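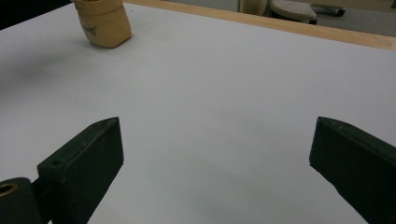

Which port on the Stimia switch should a new desk machine be patched to?
Any free port from 7 upwards may be used, provided that the port has been set to automatic speed first and the change entered in the log.

Network notebook, workshop bench
2020-09-10
Entry by Catrin Sayce

Purpose of entry
To record the fault on the link between the bench switch (Stimia) and the file server (Brustora), the tests carried out, and the settings left in place at close of work.

Fault as reported
Colleagues stated that copying to the server had been slow for several days. The link light on the server side was amber, and the switch listed the port as running at 100 megabits, half duplex. Both ends are rated for gigabit. A single folder of 1265 files was chosen for all tests, so that the results may be compared.

Tests
The cable was replaced with a short patch lead known to be good. The speed did not change. The original cable was then put through the tester and passed on all four pairs - it has been returned to service and should not be thrown away.

The server was next moved to a different port on the switch. The link came up at gigabit at once. On moving it back to port 2, the link dropped again to 100 megabits. The fault was therefore taken to lie with that port or with its settings.

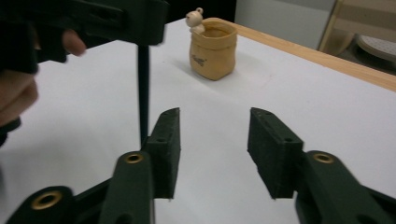

Bench, Thursday.

The settings page for port 2 showed the speed fixed by hand at 100 megabits, full duplex. The server was set to automatic. With one end fixed and the other left to work it out, the server had fallen back to half duplex, and the switch had recorded a large number of late collisions. The log does not show who made the change or when. Colleagues who remember doing so are asked to add a note in the margin.

Port 2 was set to automatic and the switch saved and restarted. The link returned at gigabit, full duplex. The test folder was copied three times with no errors on the counter. The slowest of the three runs held 700 megabits per second, which is acceptable for this disk.

Driver
The Avotiņš driver on the server is one release behind. It was left alone today, as two changes at once would have made the result hard to read. The older driver may be unable to wake the card after sleep. Sleep has been switched off for the present.

Outstanding
1. Check the remaining ports for fixed speeds and list any found.
2. Update the Avotiņš driver outside working hours and repeat the copy test.
3. Export the switch settings and store a copy on Trorkari.

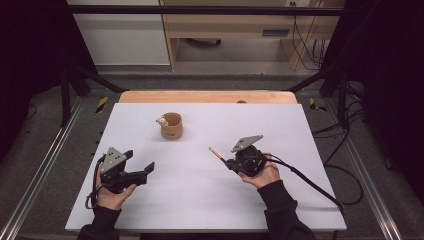 Settings left in place
Switch, port 2: automatic speed, automatic duplex, flow control off.
Server: automatic speed, sleep off, standard frame size.
Original cable refitted and labelled at both ends.

The error counter was cleared after the final run. It is to be read again before the driver is updated, and the figure written beneath this entry.

C. Sayce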